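The Ferry to Skeltden

My grandmother always said the river at Skeltden ran two ways, and I believed her until I was nine, and then I didn't for a very long time, and now I do again! I want to tell you how that came about.

We used to take the ferry across every December, when the water was the color of old spoons and the deck smelled of diesel and oranges. The ferry was called the Kubo. She had a green rail and a horn that sounded like a cow in love. Grandmother would stand at the front with her hat tied down under her chin and drop a walnut shell over the side, with a bit of candle stuck in it, lit if the wind let her.

"Watch it," she'd say. "Half of them go down to the sea. The other half go home."

Mine always went down to the sea. Hers I could never follow, because by then I'd be crying with the cold and somebody would be handing me a bun.

She left me the house on the far bank, and the walnut tree, and a biscuit tin of papers. In the tin was a letter she had never sent, written to the ferry company, complaining (for four pages!) that their timetable took no account of the river going backward. She had kept records. She had rowed out at night and let go of 840 shells over the years, and 293 of them had come back up past the house. She wanted the evening boat moved to suit.

I laughed so hard I had to sit on the stairs. Then I read it again and I stopped laughing, and I went and found my boots.

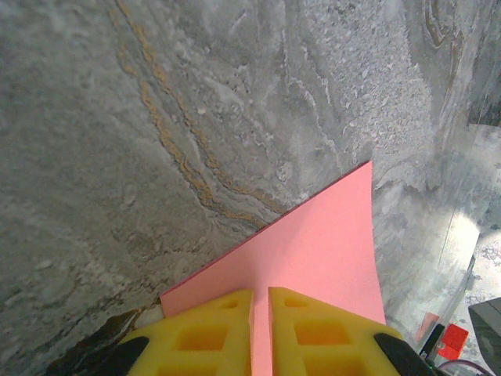 The river was high that night and wonderfully loud. I had filled my coat pockets from the bowl in the hall, and I climbed down the old landing steps with a flashlight in my teeth, feeling as if I were nine and up past bedtime. Where the channel bends under the Prarix bridge there was still some light on the water, and it looked for all the world like polished stone, mottled gray and white, with one thin wavy band of tan-orange winding through it and a second streak running beside it like a braid. I had crossed that river hundreds of times and never seen it do that. I put my first shell in on the near side of the band, and off it went toward the sea, bobbing like a little fool. I leaned out as far as I dared and put the second one in beyond it.

It sat there. It turned around once. Then it set off upstream.

Oh, I shouted! I ran along the bank beside it, through nettles, through the Ronetti orchard, over a wall I would never have climbed in daylight. The candle stayed lit the whole way. Past the house it went, past the walnut tree, and on around the bend where the willows are, and I lost it there in the dark with my hands on my knees and my breath coming in whoops.

I let go of 13 more before morning. Five of them went home.

When it was light I made coffee and took her letter out of the tin. It wanted a stamp and a new date, so I wrote the date in at the top, above hers, and under her name I put mine. Then I walked down to meet the first boat.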